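3.2 Bag types

Households in Dostport returned 645 small bags over the collection period in February, of which 641 could be sorted by material and closure. Two types made up most of the set: mesh bags, which let the contents show, and opaque fabric pouches. Sriwong sorted the bags and Moriarty checked the sorting; they disagreed on 27 items and settled all but 3 by handling the bag again. Each bag was laid flat on a table before coding, with anything inside left in place. Figure 2 gives one of each type.

Figure 2. Net bag with a black wire rim and a red and white object inside (left); black fabric pouch with a rounded top (right).

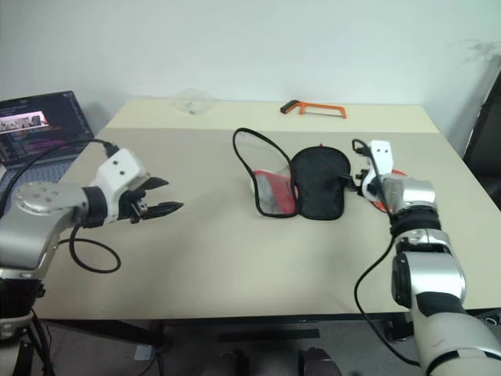 3.3 Coding of contents

Contents were coded only after the bag type had been entered.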